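Palto Kitchen Goods, Turidley site
Staff and Automation Working Group
Minutes of the meeting held May 12, 2021, upstairs training room and by phone
Present: packing line leads (both shifts), returns desk, maintenance, HR, simulation team, staff reps from Stenard building
Apologies: purchasing

1. Minutes of the last meeting
Agreed, with one correction. Under item 4, "night shift" should read "late shift." The late shift would like it known that they go home before midnight.

2. Matters arising
The new floor tape at the returns desk is down. The stools have still not arrived, and HR will chase.

3. Progress on the Seixas project
The simulation team gave their update and there was a lot of good discussion, so this item ran well over its slot. Seixas is the two-finger arm planned for mixed-item sorting at the returns desk. All the work is still being done in the simulator, and no arm will be on the floor before July. The team has now finished 502 practice runs and the group was really pleased to see how far things have come since winter. The returns desk asked to see the gripper's own view, and the team went through some of it on the big screen.

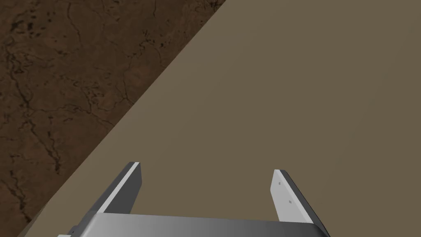 The packing leads liked being able to stop a run and talk over what the arm should do next. One of them pointed out that an experienced sorter looks over the whole counter before touching anything, and starts with whatever is most likely to roll. The simulation team had not built this in and was delighted to have it. They will come and sit with the returns desk for two mornings to write down more of these habits. Time spent on this counts as paid training time for the sorters involved - HR confirmed.

There was some debate over how wide the fingers should open on approach. Maintenance prefers a narrower setting because it puts less travel on the parts. The returns desk would keep it wide until the arm has chosen its item. Left with the simulation team to try both. 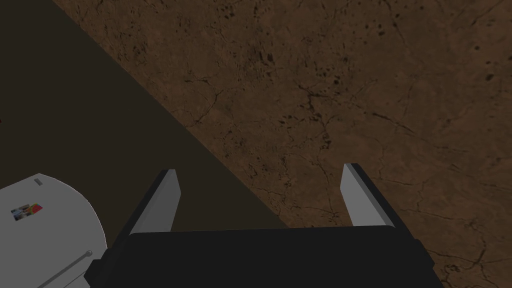 Simulator view from the Seixas arm, fingers open, white rounded item at lower left.

4. What changes for people at the returns desk
HR went through the draft role descriptions. The 6 sorter posts stay as they are in number and grade. Two of them take on a new duty called run lead, which means starting the arm, watching it work, stopping it when needed and logging what it got wrong. Run lead carries a skills payment, and the amount is still with finance.

Staff reps said the mood in the Stenard building is better than it was in winter, and that people there are curious and want to have a go on the simulator themselves. Everyone thought this was a great idea. A practice station will be set up in the training room and open at lunch.

Concerns raised by the reps and noted:
Lifting. Sorters want the arm to take the repeat reaching first, as this is what sends people home sore.
Pace. No one wants to be timed against the arm. HR agreed to put this in writing.
Rotation. Run lead should rotate, so that the duty doesn't settle on whoever is best with computers.

5. Mixed-item runs
The team wants to spend the next block of work on crowded counters with hard and soft things together, kitchen tools next to produce. The returns desk was very keen, as a tidy row of matching boxes tells them nothing about a normal Monday. The list of test items stands at 128 and the desk may add to it. Please send ideas by email, one per line. 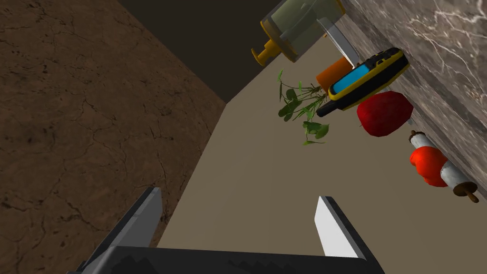 Who decides when the arm should leave an item alone?
The sorter on run lead does. Anything the run lead sets aside is handled by a person, and it will not count against the desk's numbers.

6. Training
First run lead session to be held before the arm arrives. Both shifts to be offered a place, with cover arranged by the line leads. Maintenance asked for a separate session on the emergency stop and on cleaning the fingers, agreed.

7. Actions
HR: written statement on pace, stools, skills payment update
Simulation team: finger width comparison, mornings at the returns desk, practice station
Returns desk: additions to the item list
Line leads: shift cover for training

8. Any other business
The microwave in the Stenard break room has been replaced. Parking by the loading door is still a problem on delivery days.

Next meeting to be arranged by email.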